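Memoria del proyecto final
Asignatura: Organización de Eventos y Protocolo Social
Título: Propuesta de despedida de soltera en casa rural con taller de tocados de flor seca
Entrega: viernes, 5 de marzo de 2021

1. Punto de partida

El enunciado pedía diseñar un evento social de pequeño formato, con presupuesto cerrado y una actividad central que no fuera cenar. Esta última condición eliminó de golpe la mitad de las ideas de clase, incluida la mía. En diciembre presenté un primer borrador consistente en una cena con velas y me lo devolvieron con una sola palabra en el margen: «¿Y?».

La segunda versión, que es la que aquí se defiende, plantea una despedida de soltera de fin de semana en una casa rural, con un taller de tocados y coronas de flor seca el sábado por la mañana. Elegí la flor seca por tres motivos. El primero es que aguanta el viaje en maletero. El segundo, que no obliga a pelearse con neveras. El tercero lo descubrí más tarde: si el taller se retrasa dos horas porque las invitadas siguen en pijama, a la flor seca le da lo mismo.

2. Clienta tipo y encargo

La clienta es hipotética, pero tiene carácter. Se casa en otoño, no quiere bandas con letras doradas, no quiere diademas con antenas y ha prohibido por escrito cualquier juego en el que haya que adivinar cosas del novio. El grupo mezcla amigas del instituto, compañeras de trabajo y una futura cuñada a la que nadie conoce del todo. Quien haya asistido a una despedida sabrá que la cuñada es el verdadero reto de protocolo.

El encargo se resume en dos noches de alojamiento, una actividad manual que permita hablar mientras se hace y una comida larga. El presupuesto máximo se fijó en 1.199 euros, sin contar los desplazamientos, y lo puso el profesorado. Pregunté si era negociable y no lo era.

3. Búsqueda de proveedores

Pedí información a varias empresas presentándome como estudiante, lo cual es honrado y bastante poco eficaz. Contestaron las siguientes.

Flumance, taller floral itinerante. Ofrece una sesión de mañana con todo el material incluido: alambre forrado, cinta, flor preservada y tijeras de las que cortan. Su tarifa para el grupo era de 239 euros y mandaron un presupuesto desglosado el mismo día. Es el proveedor elegido.

Vorkosden, alquiler de menaje y mobiliario. Catálogo muy bonito y pedido mínimo pensado para bodas de tamaño considerable. Para una mesa larga y un puñado de sillas resultaba excesivo. Se descartó, con pena por unas copas de color humo que siguen abiertas en una pestaña de mi navegador.

Gentile, comida preparada a domicilio. Sirve bandejas frías y un par de guisos que se calientan en casa. Pregunté por alergias y respondieron con una tabla completa, lo que me inclinó a su favor más que el menú en sí.

Casa Zitberg, alojamiento rural. Tiene cocina amplia, salón con mesa grande y un patio cubierto por si llueve. La propietaria admite despedidas «de las tranquilas», categoría que no quiso definir y que en esta memoria se da por cumplida.

4. Programa

Viernes por la tarde: llegada, reparto de camas y cena informal. El reparto de camas lo hace la organización por adelantado. Lo consulté con compañeras que habían pasado por ello y el relato fue unánime y algo traumático.

Sábado por la mañana: desayuno largo y taller. Primero una demostración breve, después cada invitada arma su corona. Se prevé que alguna termine con una pulsera ancha. También vale.

Sábado al mediodía: comida en el patio con las coronas puestas, fotos quien quiera y sobremesa sin guion. Aquí la tentación de añadir actividades fue grande. El primer horario tenía bloques de quince minutos y parecía el de un aeropuerto; se suprimieron casi todos tras la tutoría de seguimiento.

Domingo: café, recogida y despedida de la despedida.

5. Estilo y decoración

La línea visual parte de tonos tostados con algún azul y blanco para los textiles, una combinación fácil de encontrar en cualquier armario familiar. Renuncié a los globos por convicción y al arco de flores por presupuesto. Las servilletas son de tela, las tarjetas de sitio van escritas a mano y la música la elige la novia, con derecho a veto limitado para el resto.

6. Valoración crítica

Lo mejor resuelto es, a mi juicio, el taller: ocupa las manos, rompe el hielo con la cuñada y deja un recuerdo que no acaba en un cajón hasta pasadas unas semanas. Lo peor, la alternativa de lluvia, que consiste en trasladarlo todo al salón y confiar. El tribunal de la presentación intermedia la calificó de «optimista».

También subestimé el tiempo de respuesta de los proveedores. Si repitiera el trabajo, escribiría los correos el primer día y dejaría para después la tipografía de la portada, a la que dediqué una tarde entera y que finalmente cambié por la de la plantilla oficial.

7. Anexo gráfico

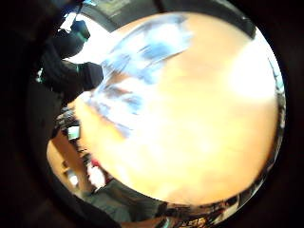
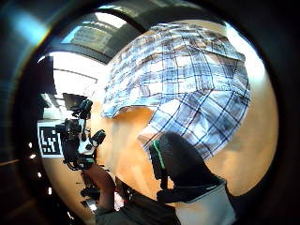

Figuras 1 y 2. Azul y blanco sobre fondo anaranjado; en la segunda, tela de cuadros.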